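Sandoval Gymnasium – pre-season court and equipment inspection, October
Inspected by: Crisóforo Camacho

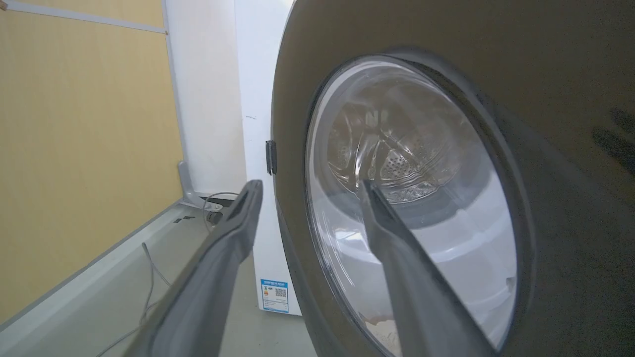

Front-loading washer, door side.

Status codes: **P** pass, **F** fix before first practice, **M** monitor. Items marked F close the affected area until signed off on the sheet at the scorer's table.

## 1. Playing surface

- [x] Boards level, no raised edges – **P**
- [x] Surface free of standing dust – **M**
 Dust mop pass at 10 a.m. left residue along the east sideline. Repeat before warm-up and again at halftime.
- [ ] Floor sockets capped – **F**
 The volleyball socket nearest the north free throw lane has a cap that sits proud of the floor and rocks under foot pressure. Replace cap. Do not tape over it.
- [x] Lines legible – **P**
 Three-point arc at the south end is worn at the top but still readable from the trail official's position.
- [x] Clear run-off behind both baselines – **P**
 Applies with bleachers at first stop only. At second stop the south run-off is too short for play.

## 2. Goals and backboards

- [x] Rim height, north and south – **P**
 Both at 10 ft, measured at the front and both sides of the ring.
- [x] Rim level – **P**
- [ ] Breakaway release, south – **F**
 Ring releases but returns slowly and stops short of horizontal. Spring assembly is a Rovska unit. Part requested. South goal is shooting practice only until fitted, and no dunking.
- [x] Backboard glass, chips and cracks – **P**
- [x] Lower edge padding – **M**
 North pad is secure. South pad has one split seam on the left corner, foam not exposed.
- [x] Safety strap on hoist – **P**
 Inspection tag current. Load plate reads 300 lb at the hanger point; nothing else is to be hung from it.
- [x] Nets, all loops attached – **P**

## 3. Walls, benches and scorer's table

- [x] Wall pads behind both goals – **P**
- [ ] Scorer's table front panel – **F**
 Two exposed screw heads at knee height on the court side. Refit with flush screws or turn the table.
- [x] Cables covered where they cross the walkway – **P**
- [x] Team benches stable – **M**
 Visitor bench moves on the floor when players stand together. Add rubber feet.
- [x] Shot clocks and horn – **P**
 Both Wundilik clocks reset correctly to 24 and 14. Horn audible in the far corner with the fans running.

## 4. Spectator area

- [x] Posted capacity sign visible at main doors – **P**
 200 seated. The sign had been covered by a tournament poster, now moved.
- [x] Exit doors open fully from inside – **P**
- [x] Aisle steps, grip strips – **M**
 Strip on the fourth step of section B is lifting at one end.
- [x] Bleacher wheel locks – **P**

## 5. Balls and loose equipment

- [x] Game balls, pressure and bounce – **P**
- [x] Practice balls – **M**
 22 on the Custus rack. Any ball with a raised panel comes off the rack and goes to the discard bin, including those used only for passing drills.
- [x] Rack casters locked and parked off court – **P**
- [x] Agility ladders and cones stored – **P**

## 6. First aid

- [x] AED status light green – **P**
- [x] Cold packs and tape stocked – **P**
- [ ] Emergency contact card – **F**
 Card at the scorer's table lists last season's trainer. Reprint and post at the table and in both locker rooms.

## Open items

| Item | Action | Area closed |
|---|---|---|
| Floor socket cap, north | Replace | North half court |
| Breakaway ring, south | Fit spring, retest | South goal, game use |
| Scorer's table screws | Refit | None if table is turned |
| Contact card | Reprint | None |

Retest of the south ring is to be done with the release gauge – a hand pull is not accepted. Record the reading on the back of this sheet and initial it.

C. Camacho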